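Home | Posts | Small Rooms | Recipes | Say Hi

Giving up the big TV (sort of)

So the thing that finally got me was the tax on my evenings. I'd sit down at seven with a plate on my lap, tell myself one episode, and look up to find it was bedtime and I hadn't called my mom back. Again! November was the worst of it. It was dark by the time I got off the bus from Gretham, and the couch was right there.

I didn't want to get rid of the set. We paid too much for it, and I do love a movie on a rainy night. What I wanted was for it to stop being the thing the whole room pointed at.
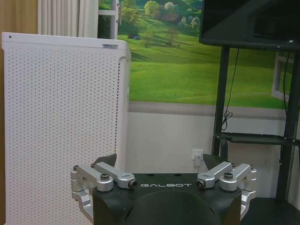
My first try was dumb. I put the remote in a kitchen drawer. That lasted 4 days, and then I found the button on the back of the set (it's way down low, you have to feel for it) and went right on watching.

Second try was moving the couch. If you have a long skinny living room like ours you know there are only so many places a couch can go, but I turned it to face the window and put the lamp and my pile of library books next to it. Now if I want to watch something I have to drag the armchair over. It's a pretty heavy armchair. I got it at the Rankin thrift store and I'm still mad about the stairs.

And I started reading again, a little. I'm halfway through a fat old mystery with tiny print. I also signed up for Flolix, where you keep a list of what you want to watch, and I gave myself 2 nights a week. I pick ahead of time. No scrolling!
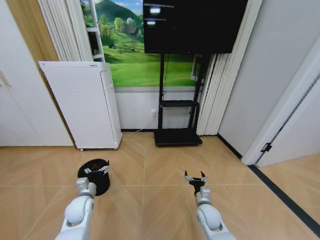 The part I didn't see coming was the noise. I'd had the TV on for company for years, cooking, folding shirts, paying bills, all of it. The first quiet week I could hear the fridge and it made me nuts. I put the radio on for a while, and then one night I forgot to.

Some stuff I miss. Cooking shows while I cook. The local weather guy. I caved for a baking final and have no regrets, it was a great one.
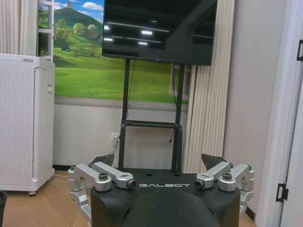 Big screen, switched off.

I'm 55 and I figured my habits were set in cement by now. My sister did the same thing at her place in Muvesero and only lasted 2 weeks, but she has teenagers, so I don't think it's a fair fight.

If you try it, move the furniture first. I wish I'd skipped the drawer business.

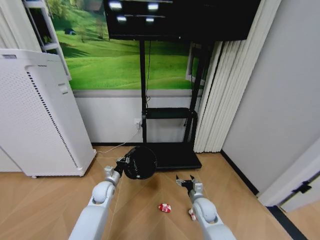

Moonpie replied that the radio is cheating and she won't hear otherwise, but that turning the couch was the only thing that worked in her house too.

Comments

dottie_k: We keep ours in a cabinet with doors. Same idea, less dragging!

Hank in the hills: What's the mystery? I need a fat one for winter.

Posted in: Around the House, Habits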